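Spending the gripper money, part two

I said in the last post that I'd come back when I had actual numbers, and now I have some, so get comfortable.

Quick recap for anyone new: I do small-scale robot learning stuff at home, on my own dime, and this year I gave myself a budget of $2,000 for hardware. All of it! Grippers, mounts, spare parts, storage, the works. Last year I didn't have a budget, I just bought things when I was excited about them, and by November I was too scared to add up the receipts. So this year there's a spreadsheet.

The big line on it is hand-held grippers. I looked at two seriously. The Rillance one is nice, really nice, and it feels like something you'd get in a proper lab. It would also have swallowed over half the budget for a single unit, and I'd have been afraid to drop it. The Skarivum kit comes in pieces and you put it together yourself (one long evening and a lot of muttering), and the finger pads are sold separately, which annoyed me at first. Then I looked at how fast I go through pads and decided that being able to buy them separately was kind of the whole point.

So I went with Skarivum. Pads are $15 a set and I've put 3 sets on the sheet for the year. That may be optimistic. I press too hard, I know I do.

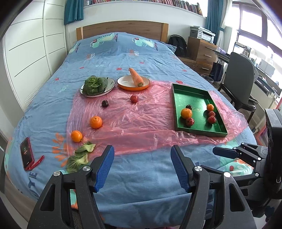 The thing I completely forgot to budget for was groceries. I know how that sounds. But if you want to practice picking up produce you need produce, and it doesn't last, and there's a limit to how much stir-fry one household will put up with. I looked into plastic fruit and it's cheap enough, but it weighs nothing and it's all the same shade of shiny, so I keep going back to the store. Groceries now have their own line. I split it with the regular food budget on anything that's still fit to eat at the end, and I think that's fair, though I'm the only one who got a vote.

Next up is the mount. I ordered a Brorport bracket for $129 and I'm still cranky about it. It's a good bracket! It doesn't wobble, the screws line up, I have no complaints about it as an object. It's just a lot of money for something that holds another thing in place. I tried making my own first and spent two weekends on it, and if I paid myself anything at all for those weekends the Brorport was the cheap option. Lesson learned, probably until next time.

What I'm still going back and forth on is an arm. Mendonça has a small tabletop one that I keep opening in a tab and closing again. There's no way it fits in what's left this year, so the question is whether I stop spending now and roll everything over, or keep buying small stuff and start from zero in January. My gut says roll it over. My gut also said I didn't need a spreadsheet.

A few other things I'd put on the list if I were starting over: shipping (it's never free when the box is heavy), a bag of spare screws in whatever size your kit uses, and a bin with a lid so it all goes away at bedtime. Also storage for recordings. I keep buying drives as if each one will be the last, and I've stopped pretending that's a one-time cost.

If anybody has used the Mendonça arm for more than a month, please leave a comment. I mostly want to know how loud it is, and whether replacement parts show up in days or in weeks. The reviews on the store page are all from people who'd just opened the box.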